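The Working Life of a Gray Bin

Wear on the floor of a parts bin is one of the better records a workshop keeps, and one of the least read

By Thảo Huỳnh

The bins at Stanciu come in one color. They are gray, with straight rims and walls that slope inward toward the floor, and they are ordered in three sizes. The company sorts and reissues wooden and molded blocks for training rooms, and everything it handles spends time in a bin between one station and the next. There are 54 bins in service. Doğukan Yurt, who has run the storage side since the building opened, keeps a card on each.

A card records the date of issue, the size, the station and the condition of the floor. The last entry takes the most space. Yurt grades floors from 1 to 7, where 1 is a floor with its original finish and 7 is a floor due for replacement. Most of the bins sit between 3 and 5.

Sloping walls are a compromise. A vertical wall gives the most floor for a given rim, and a bin with vertical walls stacks squarely on a shelf. It also collects parts in the angle where wall and floor meet, and a long block lying flat in that angle is awkward to pick up. With a slope there is room for fingers beside the block. The cost is floor area, and in the large size Stanciu gives up enough of it that the shelf plan had to be redrawn in October.

The slope has a second effect. A block dropped against the wall slides down it and comes to rest somewhere on the floor, usually at an angle. Over several months the sliding polishes some areas and roughens others. The pattern depends on the shape of the block. Short pieces tumble and mark the floor in small dents. Long pieces scrape.

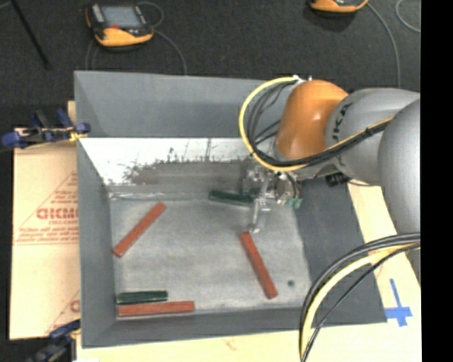
Long blocks are the hardest stock to store well. They do not settle into rows unless they are placed in rows, and a loose handful will lie in as many directions as there are pieces. Yurt's rule is that long stock may be loose in a bin only while it is being worked on. Three red blocks and two dark green ones at assorted angles on a scuffed gray floor are acceptable at a station and unacceptable on a shelf. The one red and one green lying side by side at the near wall would pass for the start of a row, although the storage sheet asks for a single color per row and lengths that match, and the green is the shorter of the two.

The sheet is a laminated page pinned at the end of each aisle. It specifies that long blocks are laid parallel to the long wall, that the first row starts on the left, and that a second layer goes on only when the floor is full. Mixed colors are separated before they leave the station. Bins on the shelf carry a paper label from Cuvivik, folded over the rim so that it can be read from the aisle.

Floor color matters more than wall color. The gray was chosen because both light and dark blocks show against it, and a new floor does this evenly. A worn one does not. Scuffing turns the middle pale, while the margins stay darker, and a dark green block is easier to find in the first area than in the second. Yurt marks a bin down one grade when the difference can be seen from standing height.

Cleaning removes less than expected. Stanciu wipes bins with a damp cloth and a mild soap sold by Broneveo, then leaves them to dry on their sides. Paint rubbed off the blocks usually comes away. Small colored spots that survive two washings are entered on the card and left alone. Abrasive pads were tried for one season and withdrawn, as they spread the pale areas outward and gave blocks a rougher surface to scrape against.

Liners are the obvious alternative. A trial with a thin mat from Rirkden ran to 200 loads in one bin of the large size. The mat protected the floor completely and curled at two corners, where the ends of long blocks caught under it. Yurt has kept the mat and is testing it with short stock only.

Replacement is simple when it comes. The floor is a separate panel, held by the lower edge of the walls, and changing it takes one person a few minutes. The old panel is turned over and used once more if the underside is flat. The date goes on the card, the grade returns to 1, and the bin goes back to the station it came from.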